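Household robot method: the numbers need a second look

November 7, 2022

Rostis says its Drekska method can teach a robot arm to handle laundry from demonstrations people record at home with hand-held grippers.

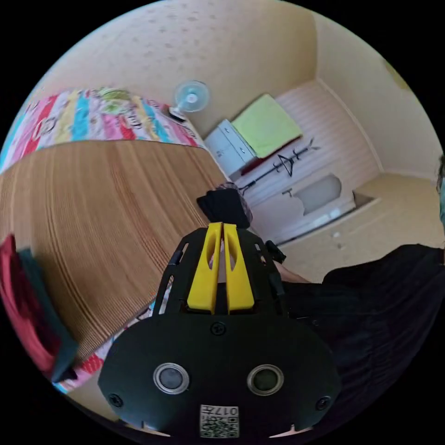 A hand-held gripper with yellow fingers, in use at home.

The paper lists 1464 recordings. Only 65 were used for testing, and all came from bedrooms.

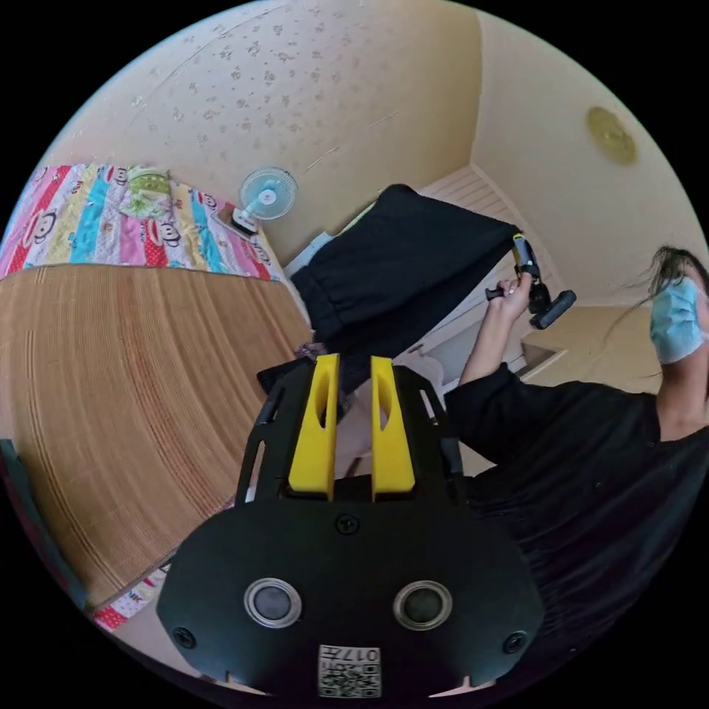

Has anyone repeated the result?
Idrisa Rugemalira of Grevard tried in August and got a lower score.

Mwangi Kinyua, the lead author, blames a different arm.
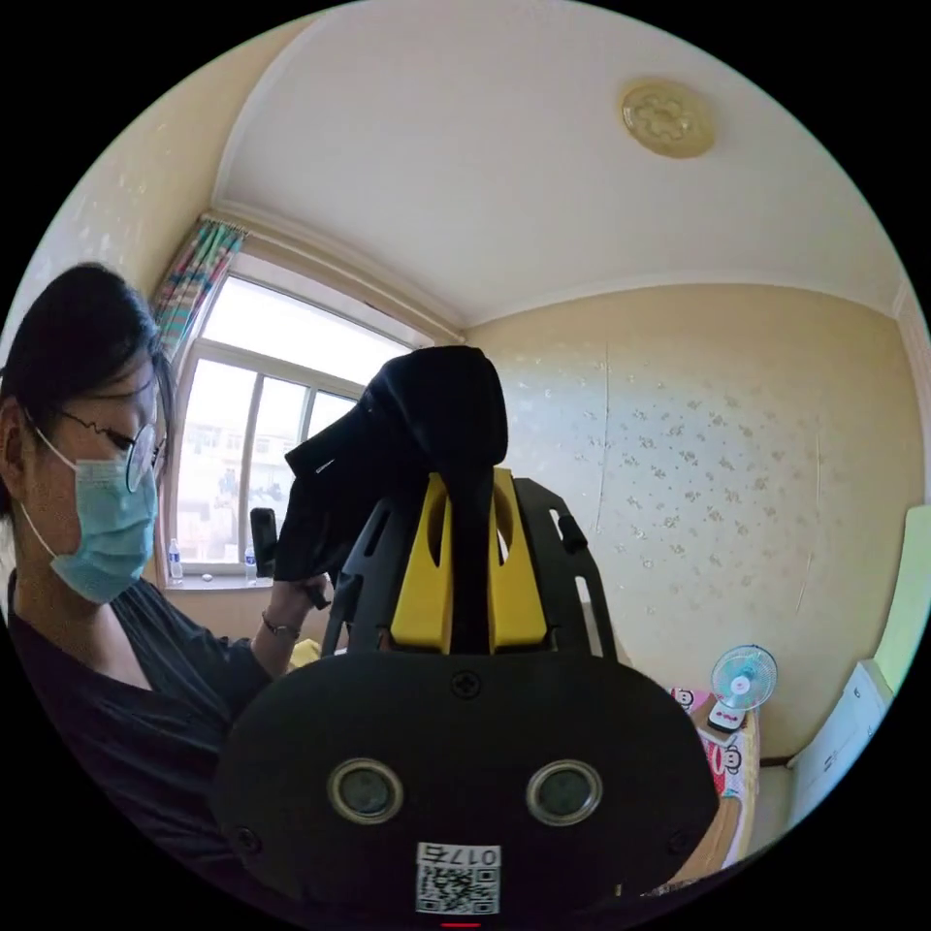 He may be right, but the paper never tests a second arm either. Madigan, which paid for the work, wants a product anyway.

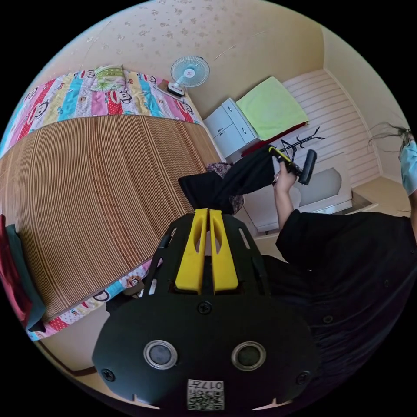 What comes next

Rostis promises 300 more test runs. It has set no date.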